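Regresso às aulas: inscrições para alojamento temporário abrem na terça-feira
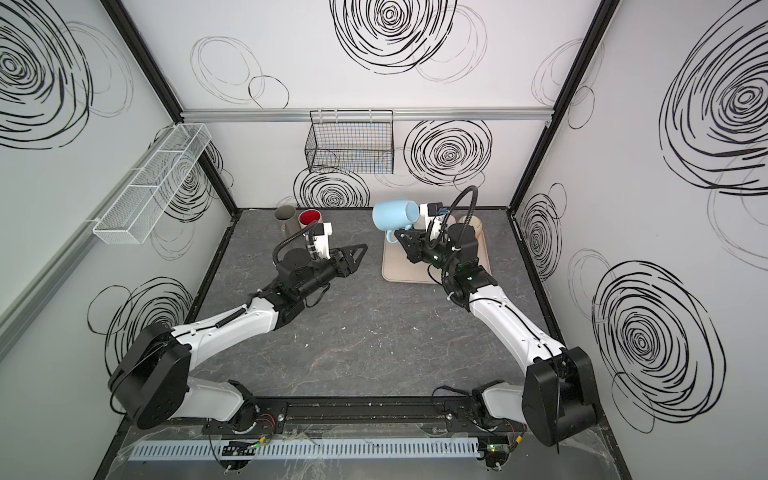
Dois braços robóticos sobre uma superfície de trabalho cinzenta.

O Gabinete de Apoio ao Estudante de Karham abre na terça-feira, às 10 horas, as inscrições para alojamento temporário destinado a alunos deslocados que começam o ano letivo em setembro. Estão disponíveis 1.965 lugares, distribuídos pelas residências Banent e Cheung.

Podem candidatar-se estudantes do ensino superior e profissional cuja morada de família fique fora do concelho. A estadia tem a duração máxima de quatro meses e pode ser renovada uma vez, mediante pedido escrito.

"No ano passado, muitos alunos só souberam onde iam dormir depois de as aulas começarem. Antecipámos o calendário para evitar essa situação", afirmou a diretora do gabinete, Ustyna Savchuk.

As candidaturas são feitas no portal do gabinete ou ao balcão, com documento de identificação, comprovativo de matrícula e declaração de rendimentos do agregado. Os processos incompletos ficam suspensos até à entrega dos documentos em falta.

A lista provisória será afixada nas duas residências. O prazo de reclamação é de dez dias úteis. Os alunos menores de idade precisam de autorização assinada pelo encarregado de educação.

Contacto para a imprensa: Yurii Sirko, Gabinete de Apoio ao Estudante de Karham.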